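How to Compare Two Hand-Held Grippers on Cloth

Print this page | E-mail this page

If you have been following along with the earlier pages, you already have both grippers charged, talking to the controller, and opening and closing when you ask them to. Now comes my favorite part, where you get to find out which one you really like working with! I will use the Arnlow and the Gesbridge, but the same steps will do for any pair you have on the bench.

Start with something soft and flat. I know it's tempting to go straight for mugs and boxes, but a rigid thing forgives a sloppy approach and a piece of cloth does not. Lay it over a bed, let one side hang down, and come in low so that the tips close on the edge and don't bunch up the middle. Squeeze gently, stop, and check where the tips have met before you lift anything.
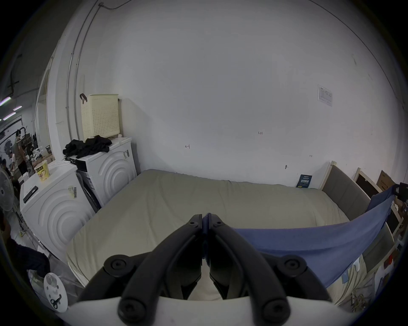 Reading time: 2 minutes

With the blue cloth I like to stop right at that point, tips closed on the edge, and save a clip before going on. Then lift slowly, carry the cloth across the bed, and let go. Do the whole thing 10 times with the first gripper, swap, and do it 10 times with the second - same cloth, same bed, same person holding the handle if you can manage it.

Write down every drop and every double grab (two layers when you wanted one). My Arnlow sheet had 2 drops and the Gesbridge a few more, though the Gesbridge was a good deal kinder to my wrist, and after an afternoon of this you do start to care about your wrist.

One last thing before you pack up. Look through the clips from the gripper camera and make sure you can see the tips in all of them. If the jaws drift toward one side, tighten the camera mount and run that set again.

Comments

I did this with a Plindevik and a dish towel and got far more double grabs than you. Would softer tips help?

Try coming in flatter first, it fixed most of mine.

Thank you for this! Please do one on socks.

Related pages
- Setting up the Ekpo controller
- Cleaning and replacing gripper tips
- Naming your clips so you can find them in March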